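Home Papers Authors Search Next section

4.2 Driving across the open plaza

So we took Trema outside, and I'll admit I was looking forward to this part more than the rest of the paper. The indoor runs at Dunier went fine, but hallways are kind to visual odometry – there's always a door frame or a poster a few steps away. The plaza at Gullside has none of that. It's pale slabs, a lot of sky, and buildings so far off that their corners hardly shift as the robot rolls along. We wanted to know if the Katona tracker could hold a heading when most of its good features sit near the horizon. 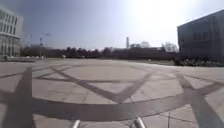 We capped the tracker at 500 features per image and threw out any that lasted fewer than 5 images. Slab seams are a real headache here (they all look alike, and a match can slip over by one slab without any complaint from the matcher!), so ground features got a lower weight than anything above the horizon line. Broad dark bands in the paving are a different story. Their edges are long and high in contrast, and where two of them cross you get a corner that's hard to confuse with its neighbors. We also masked out the bits of the robot's own body that poke up at the bottom of the view, because they never move and the tracker loves them a little too much.

The full set has 4,000 images, and we picked 202 of them for checking heading by hand. I did the checking myself, using building edges and posts as references, and went over the hard ones twice. Views toward the sun took the longest, with the glare eating into the skyline. Views with steps or bollards in them were a pleasure – plenty of clean lines at different depths.

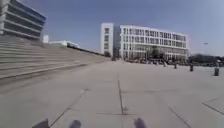 Figure 5. Plaza view with wide steps on the left, a white building ahead and dark bollards on the right.

4.3 Weighting ground and horizon features

The weight on ground features is a single number, and we set it once for the whole plaza set.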